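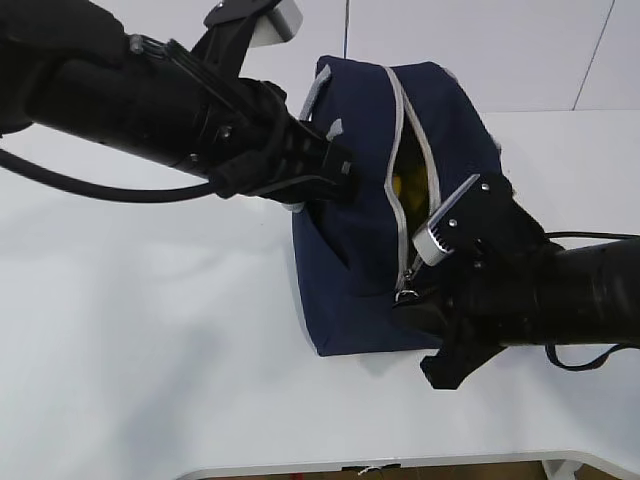
Navy bag with gray piping, zipper partly open.

How to write a death notice without overpaying

Funeral homes like to offer the notice as part of a package. Ask what it costs on its own. When Ruth Clegg priced one for her uncle in Kirodberg, the package line said $232 and the newspaper's own form came to $62 for the same words.

1. Get the facts on one sheet first: full name, age, town, date of death, service time and address. Check the spelling against a document, whatever your cousin swears.

2. Write it in 40 words. Papers charge by the line, and "passed peacefully surrounded by loved ones" is a line you pay for. Was it even true?

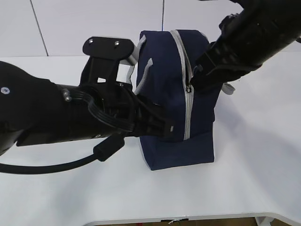

3. Put the life story somewhere else. The Umness memorial page takes up to 2,000 characters free. It calls itself permanent. I'd keep my own copy.

4. Leave out the street address and birth date. I'm told burglars don't read the notices. I wouldn't bet a house on it.

5. Ask for a proof and read it aloud to someone. The Derkow paper once ran "Papadopoulos" two different ways in one notice, and the family had to argue for a free correction.

Rates checked 13 Sep 2026. Call before you trust them.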